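Night flow and leakage in a small network
Speaker notes, Flondport water group, Mar 20, 2026
Frøydis Sundqvist

Slide 1. Title

Wait for the doors. Say that questions on tariffs go to Joar Ekström after the break. The talk covers the district side only, from the outlet meter at the service reservoir to the boundary of each property. Treatment losses are in the other paper.

Slide 2. The network

847 connections, nearly all domestic. One service reservoir above the town, one main down to the harbour, a spur to Lilness. Mostly cast iron in the old streets, polyethylene on the spur and in anything built later. Point out the Partanen valve on the map, at the junction where the spur leaves the main. It comes up again on slides 7 and 11.

The pressure at the bottom of the town is higher than anyone would design for now. Do not spend time on why. The reservoir is where it is.

Slide 3. What we mean by leakage

Water put into the district, less water delivered to customers, less what we take ourselves for flushing and what the fire service takes for testing. What remains is a mixture of leaks, meter error and use that is not billed. On paper it is a single number, and a large part of the work lies in splitting it up.

Define the terms here as they are used later without explanation:

Inflow – what passes the outlet meter.
Minimum night flow – the lowest hourly average during the small hours.
Legitimate night use – toilets, washing machines on timers, the bakery, the harbour ice plant.
Net night flow – the first less the second, where the second has been estimated with care.

Stress the last part. Most arguments about net night flow are arguments about the allowance for legitimate use.

Slide 4. Why night flow

During the day, customer use hides everything else. At night use falls to a low and fairly steady level, pressure rises because there is less friction loss, and leaks run at their fastest. The ratio of leakage to use is then as good as it gets.

The method is old and needs very little equipment. It does need a meter that reads properly at low flow. An oversized meter will under-record at night, and the district will look tighter than it is. Ours was oversized until October. Any figure from before the change should be treated as a lower bound, including the ones I presented at the last meeting.

Slide 5. Converting night leakage to daily leakage

The common mistake is to multiply the hourly night figure by 24. Leakage follows pressure, and pressure drops through the day, so the result is too high. We use an hour-to-day factor worked out from logged pressure at the average zone point. For a gravity district with large head loss the factor is well below 24. For the Lilness spur, where the demand is small and the pipe is generous, it is close to 24.

If asked about the exponent: we use a value near one for the district as a whole. Iron pipe with round corrosion holes tends towards a half. Plastic pipe with splits can go above one, as the split opens with pressure. A mixed network sits somewhere between and I would not defend a second decimal place.

Slide 6. Logging

Flow at the outlet, pressure at the average zone point, pressure at the lowest point. All sampled at the same interval and on the same clock. The clock matters more than people expect. In the first season one logger changed to summer time and the others did not, and the pressure trace sat an hour away from the flow trace for the length of a month. The fix is to run everything on UTC and convert only when drawing charts for the public.

Batteries were replaced on a fixed round instead of on the low-voltage warning. The warning comes too late in cold weather. Desiccant bags are changed on the same visit, and cable glands checked by hand. Unused gland holes must have a proper blanking plug. Tape does not count.

Roadside electronics go in plastic enclosures with a hinged cover, mounted above flood level, with the cable entries at the bottom.
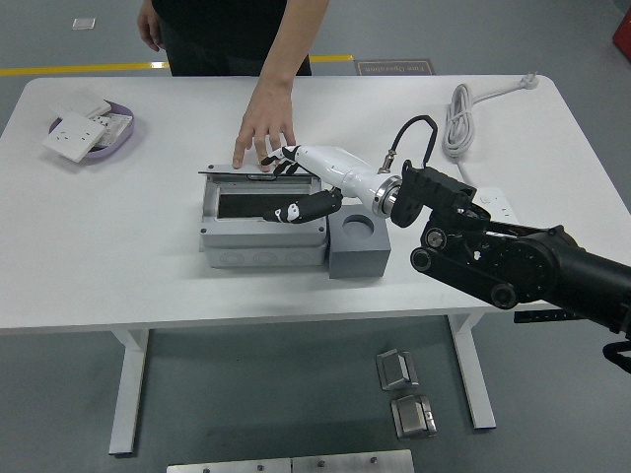
Slide 6, right-hand side: light grey plastic enclosure, cover raised.

The other part of logging is what happens to the data. Readings go into Enance as raw values and stay raw. Corrections are held in a separate table with a date, a reason and initials. Earlier practice was to overwrite bad readings in the spreadsheet, and there are stretches of the old record where we cannot now tell a repaired value from a measured one. Those stretches are left out of the charts that follow.

Slide 7. Step testing

Once net night flow is out of line, the next question is where. A step test closes valves in sequence, starting furthest from the meter, and looks at the drop in inflow after each closure. A drop larger than the number of properties would explain points to that section.

Practical points, go through quickly:

Exercise every valve in daylight in the week before. A valve that will not seat makes the step meaningless, and one that breaks in the closed position at night is a much bigger problem than the leak.
Sound each valve after closing. A hiss means it is passing.
Tell the ice plant. Tell the care home twice.
Reopen slowly, near end first, and flush at the hydrant if the water is discoloured.
Write down the time of each closure from the same clock as the logger.

The Partanen valve was found to be passing when nominally shut. This means the earlier step test put part of the spur's leakage on Harbour Street. We dug twice on Harbour Street on the strength of that test. Show the chart, then move on.

Slide 8. Pinpointing

Listening stick first, then correlator. The correlator works well on iron and poorly on plastic, where the sound dies out over a short length. On the spur we brought the sensors closer together and used hydrophones on the hydrants, with mixed results. Pipe material and diameter must be entered correctly or the position will be wrong by a convincing amount. Our records gave the wrong material for two lengths of pipe.

Slide 9. Results

Net night flow fell after the repairs, rose slowly over the winter, and fell again when the service pipe at the chapel was replaced. Leave the chart up. The slow rise is the interesting part: it is the background rate at which new leaks appear, and it sets how often we need to go out and look.

Customer-side leaks were a larger share than assumed. Supply pipes belong to the owner, and a notice only starts the process. One such leak ran for around 100 days between the first letter and the repair.

Total length surveyed is given in the handout, in the table on the back page. Please correct reference 1078 in that table, which is printed against the wrong street. It belongs to Quay Lane.

Slide 10. Pressure

Reducing pressure lowers every leak at once, including the ones too small to find, and lowers the burst rate. A reducing valve below the church would cover the lower town. Objections are the top-floor flats and fire flow at the harbour. Both need a proper hydraulic check with the valve in place, and the model should be calibrated against logged pressures first. The current model was calibrated with the old meter data and should not be used for this.

Slide 11. Recommendations

Replace the Partanen valve before any further step testing.
Keep night flow as the routine measure, reviewed weekly by a named person.
Recalibrate the model, then decide on the reducing valve.
Correct the pipe material records as each hole is dug – photograph the pipe, record the depth, send both in the same day.
Agree a shorter notice procedure for supply pipes. Joar has a draft.

Slide 12. Questions

Likely ones:

Smart meters for every property? They would settle the night use allowance. The cost is not in the present budget and the benefit has to be compared with pressure reduction, which is cheaper.

Acceptable level of leakage? It depends on the cost of water and the cost of finding the next leak. See part 3 of the handout.

Satellite detection? Not tried. The area is small enough to walk.

If time is short drop slide 8 and the second half of slide 5.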